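In January I finally went to the open day at Pleronico. I had registered twice before and each time something came up, so this time I put it in my phone with 3 alarms. The building is at the end of the bus line, and then you walk past a tire shop and a field.

I expected a big show with music. It was much more quiet than that. They gave us paper badges (mine was number 59) and let us walk between the tables as we liked. The engineers were working, and if you stood long enough near one of them, he or she would start to explain.

I spent most of my time with Tamunoemi Bassey, who runs the table for handling dishes. The project has the name Wander. I asked why, and she said the first version could not keep its position and moved slowly to the left all day. The name stayed after they repaired it.

Her work is with cups, mugs and vases. I thought this would be the easy table, compared to the one with metal parts next door. She told me it is the opposite. Metal parts are all the same, but a handmade mug is never the same as the next one, and the glaze is shiny, so the software sees bright spots where there is only a reflection. She had a notebook with 844 grasps written in it by hand — she does not trust the computer to keep the only copy.

I asked which piece is the worst. She said anything with deep rings in the body, because the fingers want to close on the wide part and then slide to the narrow part. A plain mug with a handle is almost a holiday for her.

There was also a talk in the small room, 40 minutes, about a program called Aliyu which plans the path of the arm. I understood the first half. The second half was mathematics, and the man beside me was sleeping with his coat on. After that they served coffee, and I must say the coffee was better than in my own office.

What I liked most was the patience. People would try one movement, look at the screen, change something small and try again. In my job at Nakisitz we also repeat things, but we complain more. I stayed at the dish table until they began to close the doors, and I took my picture there when the crowd was thinner. 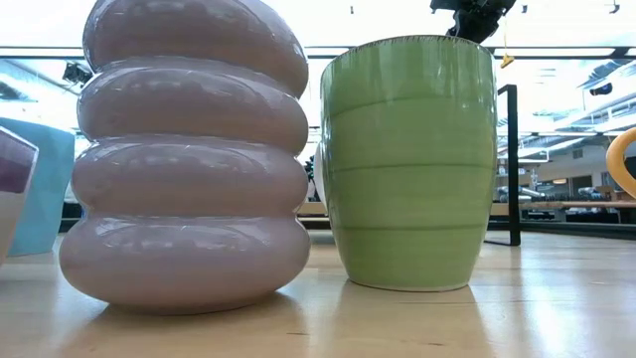 I already asked to be on the list for the next open day. Tamunoemi said they want to add plates by then, and she did not look happy when she said it.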